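Notebook, November, Grutstead workshop
Grip trials for the dressing aid, round 6

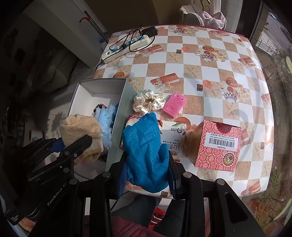 Big step forward on the sock and sleeve aid today! Geert Van Wijk drove over from Ellthorpe with the new handles and we had them on the bench before the coffee was done. The idea is still the one Sointu Eskola sketched after her home visits: a client who can't bend or reach well should be able to pull on a sock or a cuff with one hand, with the carer standing by and only helping if asked. For cuffs we want something stretchy with a rib, like the beige knit hanging over the rim of the open box on the oilcloth table, and a plain cotton one to compare.

Handle notes. The Smits foam is lovely to hold, much softer than the cork, and it doesn't twist when your palm is damp (I tried it straight after washing up). 30 pulls with the left hand, no slipping. Diameter feels right to me but Sointu has small hands, so she gets the deciding vote.

The clip is the weak part. It let go 5 times out of 30, always when I pulled at an angle, never straight. Geert thinks the jaw needs a lip. I think the spring is too light. We may both be right, so he'll print a lipped jaw and I'll order the stiffer spring from Burusby, and we test them separately first!!

Length: 51 cm is good sitting in a dining chair, too short from the edge of a bed. Try a longer strap before we touch the handle again.

Sointu phoned at 4:15. One of her clients used the old version all week and got her own socks on every morning. She wants to keep it, so we need to build another for testing. So pleased with that.

To do: spring, lipped jaw, longer strap, ask Sointu about bed heights. Wash the test socks.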